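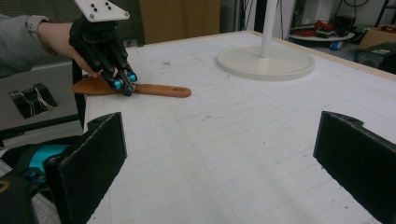
The spoon drawer and other family disputes

My grandmother left 209 pounds, a clock that ran backwards when it ran at all, and a wooden spatula. The money went on the funeral tea. The clock went to my uncle, who deserved it. The spatula went to me, and my sister has brought it up every November since.

Kitchens are full of this sort of thing. People will give away a sofa without a pang, then drive 40 miles to get back a potato masher. Petronella Shabalala mends and sells old kitchen tools from a narrow shop in Ferkcombe, and she has watched grown adults stop speaking over a ladle.

"They come in wanting a valuation," she told me, oiling a rolling pin. "I say four pounds. They look at me as if I'd slapped them."

Wood is the worst for it. Metal gets replaced and plastic melts, but a wooden spatula takes on the habits of its owner. Shabalala can tell a left-handed cook by the worn corner, and a porridge household by the smell. She will sand one flat again if asked, though she sulks about it — a customer once wanted every stain taken out of his late aunt's, and she made him wait almost a year.

Her advice on care is short. Wash it by hand, dry it standing up, oil it when it looks thirsty. Keep it out of the dishwasher, and away from brothers-in-law.

I asked whether my sister and I might share ours, two years each. She said she had seen that tried with a colander, and went back to her rolling pin.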